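Section 4. Hanging Patterned Wallpaper Panels

This section applies to all Muvex paste-the-wall panels supplied by Talpur Wallcoverings, including the Drarurum and Fenville collections. Read the full section before opening the rolls. Panels that have been cut or pasted cannot be returned.

4.1 Before You Start

1. Check that the batch number on every roll label is the same. Slight differences in color between batches are normal and will show on a finished wall.

2. Allow new plaster to dry fully. Seal bare plaster or drywall with a wallcovering primer and leave it overnight.

3. Fill holes and cracks, sand them level, and wipe off the dust with a damp cloth.

4. Store the rolls flat in the room for at least 12 hours before hanging.

CAUTION: Turn off power at the breaker before removing switch plates or outlet covers. Do not allow paste to enter an electrical box.

4.2 Planning the Layout

1. Unroll the first yard of each panel on a clean floor and find the arrow printed on the back edge. All arrows must point toward the ceiling.

2. Lay the panels side by side in number order. On large flowing designs, the bands of color continue from one panel to the next, and a panel placed out of order cannot be corrected by trimming.

3. Mark a plumb line on the wall with a level and pencil. Do not use a corner or a door frame as a guide, as these are seldom straight.

4. Where the design covers more than one wall, begin on the wall seen first on entering and work outward in both directions.

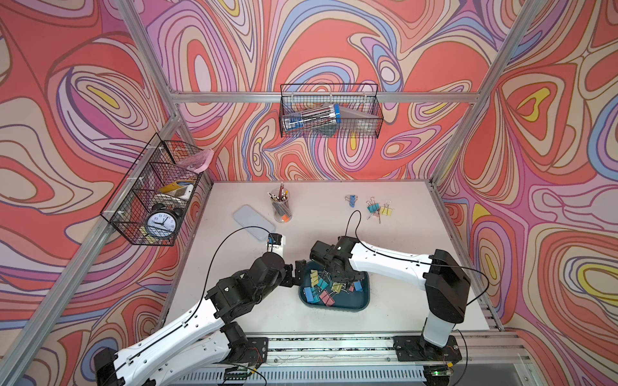

5. At inside corners, cut the panel so that 1/2 inch turns onto the next wall. Hang the remaining strip from a new plumb line, overlapping the turned edge. A small loss of pattern at the corner is to be expected.

4.3 Pasting and Hanging

1. Apply paste to the wall with a short-pile roller, covering an area slightly wider than one panel. Use a brush along the ceiling line and baseboard.

2. Place the top of the panel against the wall, leaving 2 inches of excess at the ceiling. Align the edge with the plumb line.

3. Smooth from the center toward the edges. Use a plastic smoother with light pressure.

4. Slide the next panel into position until the edges meet. Do not overlap the seams on a flat wall.

5. After some 20 minutes, press the seams gently with a seam roller.

6. Trim the top and bottom with a sharp blade and a straightedge. Change the blade after each panel.

NOTE: Remove paste from the printed face at once with a clean, damp sponge. Dried paste may leave a shine on dark areas.

4.4 Drying

Keep windows closed and heating at its usual setting until the paste is dry. Small bubbles normally flatten during this time and should be left alone. For bubbles that remain, see Section 5, Repairs. To order a replacement panel, quote form 516 together with the batch number and the panel number.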